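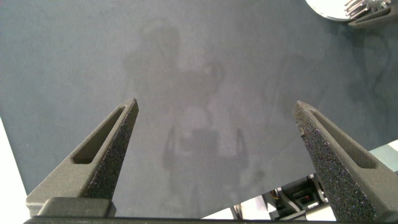 Kitchen > Counters & Tables > Dark surfaces

5/31/18
By Aoife Heffernan

Filed under: Cleaning claims, tried at home

Dark gray was sold to me as the color that hides everything. The man in the showroom said so, the brochure said so, and my sister-in-law said so about her own table, which she had owned for a month. It hides crumbs of burnt toast and that's all it hides. Flour, salt, dried water, the grease from the side of your hand, the last swipe of the cloth: all of it sits on top in a lighter color, waiting for the sun to come round.

I've had a slate-colored counter and a table to match since February of last year, and I have tried most of what people recommend. A lot of it is nonsense. Some of it works for a reason other than the one given. What follows is what I still do, and what I've quit.

First find out what the cloudiness is

Most tips skip this. A hazy patch on a dark matte surface can be leftover cleaner, hard water, oil, or wear in the finish, and each wants something different. People buy a bottle for one when they have another, then write a review saying the bottle is useless.

Wipe a patch the size of a saucer with plain warm water and a clean white cloth. Dry it right away with a second cloth and look at it from low down, with your chin almost at counter height and a window on the far side.

If the patch is now darker and more even than what's around it, you had cleaner buildup. Keep going with water.

If it smears and the smear moves when you wipe, it's oil. You need a drop of dish soap.

If there's a chalky edge, or a ring you can feel with a fingernail, that's minerals from the water.

If it looks just the same wet, dry and wet again, it may be the finish itself, and no amount of rubbing will bring it back. Stop there. I know a woman who kept going and now has a dull spot plus a shiny spot in the middle of it.

Dish soap, less than you think

One drop in a quart of warm water. I used to squirt it on the cloth, like everyone, and then spent the rest of the evening chasing streaks. With a pale counter you can get away with that. On dark gray every bit of soap you don't rinse dries to a film, and the film picks up fingerprints faster than the bare surface does, so you clean it again with more soap.

Two cloths, one damp and one dry. The dry one matters more. I'd skip the fancy ones with a waffle pattern; a flat-weave cotton dish towel that's been through the wash a dozen times does the same job. No fabric softener in that load, though. I didn't believe this one until I did the same counter with a softened towel and an unsoftened towel side by side, and the softened half looked greasy.

Wipe in one direction?

You'll read that you must wipe "with the grain." If your surface has no grain (mine doesn't) there's nothing to follow. Wiping in straight lines does help a little, because leftover streaks all run one way and the eye forgives them. Streaks that cross each other at a slant look like weather. Circles are the worst. So I go left to right, toward the sink, and I don't pretend it cleans any better.

Vinegar

I'm tired of vinegar. It does dissolve mineral rings, so if that's what you've got and your maker's care sheet says mild acid is fine, put some on a corner of the cloth, dab, wait a minute, rinse, dry. On some natural stone it will etch, and then you've traded a ring you could remove for one you can't. It does nothing for grease that warm soapy water won't do better. Anyone who tells you to spray it on everything every day hasn't asked what your counter is made of. Neither has the article they read.

The oil trick

This is the one that gets passed around the most: rub in a little cooking oil and the gray comes up deep and rich. It does, for an evening. Then it holds dust, and in a week or so it's tacky by the stove. Halyna Kravets, two doors down from me, did her whole table with it before a family dinner and said it looked wonderful until people put their elbows down.

If you have real unsealed soapstone, or something else that is meant to be oiled, follow the instructions for that and use the oil they name. Otherwise leave the olive oil in the cupboard.

Restoring polishes

I bought a bottle of a thing called Sivance, which promises to "revive dark matte surfaces." On mine it left a soft shine that looked good head-on and blotchy from the side. Matte surfaces aren't supposed to shine. Once part of yours does, the rest looks wrong, and you end up polishing the lot. I took it off with warm soapy water over three evenings.

I also got a quote for having the counter professionally refreshed: $213 for what was described on the phone as "clean, treat and buff." When I asked what the treatment was, the person went away to check and came back with the word "proprietary." I passed. The same outfit would have replaced the whole run for $3,435, so I suppose I got off lightly.

Dull, even, with a bit of sheen is how these surfaces look when they're clean. Before you buy anything, check the back corner you never use. If the middle of your counter matches that corner, you're done.

Reflections make it look worse

Part of what I used to scrub at wasn't dirt. A smooth dark surface gives you back a foggy version of whatever is over it, even with a matte finish: the light fitting, the window, yourself leaning in with a cloth. Pale clothes show up as a pale patch. I spent a good few minutes once on a light smudge that turned out to be my apron.

Move your head before you reach for the bottle. If the mark moves with you, leave it be. If it stays put, it's on the surface.

Lighting changes this more than any product I've tried. A bare bulb straight above is hard on dark gray. I turned the lamp at the end of my counter to face the wall and the whole thing looked cleaner, which I find a little annoying given what I'd spent.

Scratches that aren't

Pale lines on a dark surface are often metal rubbed off onto it from pan bottoms, or a trace of whatever got dragged across. Try a damp melamine sponge on a hidden spot, with hardly any pressure, and only if your care sheet doesn't rule it out. It's a very fine abrasive whatever the package says, and on some matte finishes it will leave a polished spot. Try a pencil eraser first. I laughed at that tip when I read it, then it took off a line I'd been living with since the summer.

If your fingernail catches in it, it's a scratch. Put the fruit bowl there.

What I do now

Crumbs off with a dry cloth, every night. Damp cloth with plain water, dry cloth straight after. Soap only where I've cooked or where people have eaten. Felt pads under anything heavy that gets pushed around. Once in a while I get down low with the window behind and see what's building up by the kettle, and it's usually water spots, and I usually leave them till the next morning.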